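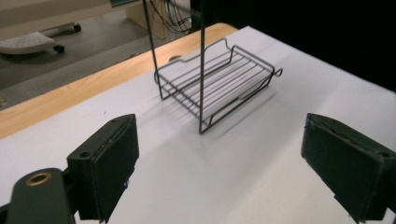

Lining up two gripper streams before training

If your two-handed policy grabs with one side and then dithers with the other, check your timestamps before you touch the network! We lost most of April to this on the Sithole towel task, and the fix is a short script.

1. Load the left and right logs and plot finger width against time. Each close shows up as a steep drop, and they're lovely and easy to spot.

2. Pick a grasp where both sides close on the same item. Folded cloth is great for this (it gives a little, so the curve has a clear knee). 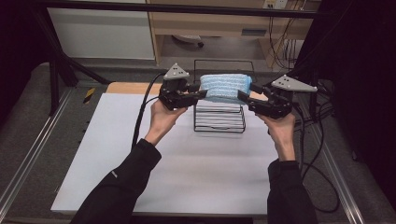 Both grippers on the folded towel, over the wire rack.

3. Slide the right-hand curve until the knees meet, and write down the shift. Ours came to 300 ms, far more than I'd have guessed.

4. Repeat on 2 more grasps from the same recording. If the three shifts disagree, you have drift as well as an offset, so fit a straight line through them.

5. Save the result as sync.json next to the logs and run the Tamuditz exporter again. It reads the file by itself.

Then replay an episode with both curves on screen. Our set has 1072 episodes and re-exporting ran overnight, so do try a single one first!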